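Clunero Finger Pad Comparison Set

Version 2. Maintained by Onyshchenko.

Summary

Clunero is a small set of hand-held gripper recordings made to compare pads and finger settings on everyday objects. An operator holds a gripper in the hand and works at a table, and the camera on the tool records the view over the fingers. There is no arm in any of the recordings. We wanted to know how much of a pad's behavior on household things could be learned before mounting anything on a robot, and this set is what we used to find out.

The set has 36 recording groups. Each group is one table layout, one pad type and one finger opening limit. Groups were recorded in lived-in rooms with the normal furniture left in place, so the backgrounds are busy.

What is compared

Two pad types are covered:

Gekard — a textured rubber pad, used as the default.
Lirholm — a smooth pad of the same outline, fitted to the same fingers.

The pad type is in the group's info file under "pad". Please read it from there and don't guess from the color in the video. The opening limit is under "open_limit" and takes the value "narrow" or "wide".

Objects

Objects were picked for how they behave between two fingers. Foam boxes are light and wide, and a box with thick walls can be gripped across the outside or by one wall. The two grips are labeled "span" and "wall". Most of the pad comparison comes from these boxes, so they appear in more groups than anything else.
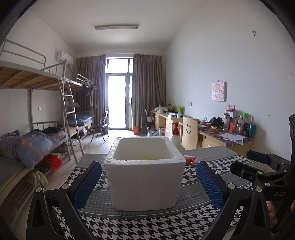 For the span grip the operator brings both fingers level with the middle of the box, closes until both pads touch, holds, lifts, and sets the box down again. The closing speed is up to the operator. We tried a metronome in version 1 and dropped it, as people watched the beat and not the box.

Soft objects are the other half of the set: cloths, napkins, masks and small bags. They have no fixed shape and the start pose is never the same twice. For these the label "pick" means the object left the table completely, and "drag" means it moved but some part stayed down. A drag is kept as a valid attempt. If two objects come up together the attempt is labeled "multi", whichever of them was the target.

Layout files

Each group folder contains:

info.json — pad, opening limit, object list, room code
attempts.csv — start and end time, target, grip label, outcome
left/ and right/ — video for each gripper; right/ is missing in single-gripper groups
notes.txt — free text from the operator, often empty

Times in attempts.csv are in seconds from the start of the recording. The outcome column holds "ok", "slip", "drag", "multi" or "void". Void means the attempt should be skipped, usually for a labeling problem. 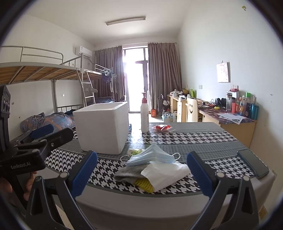 Target names come from a fixed list in objects.txt. Things on the table that were never a target are not in that list and have no labels. If you train a detector on the set, expect plenty of unlabeled items, on the table and behind it.

Known problems

In 7 groups the opening limit was entered by hand after recording. We believe the values are right, but leave these groups out if the limit matters to your result. They are marked "limit_checked": false.

Bright windows can pull the exposure down for a moment when the tool is tilted up. We did not correct for this.

Force was not measured. A slip is judged from the video only, and a slow slip near the end of a hold is easy to miss. Nearly 1000 attempts were labeled by one person and have not been checked by a second.

Operators' hands are sometimes in view. Faces are not meant to be, and any clip where one shows should be reported so we can pull it.

Changes from version 1

Added the soft objects and the "multi" label. Renamed "edge" to "wall". Old scripts that look for "edge" will run without an error and return no rows.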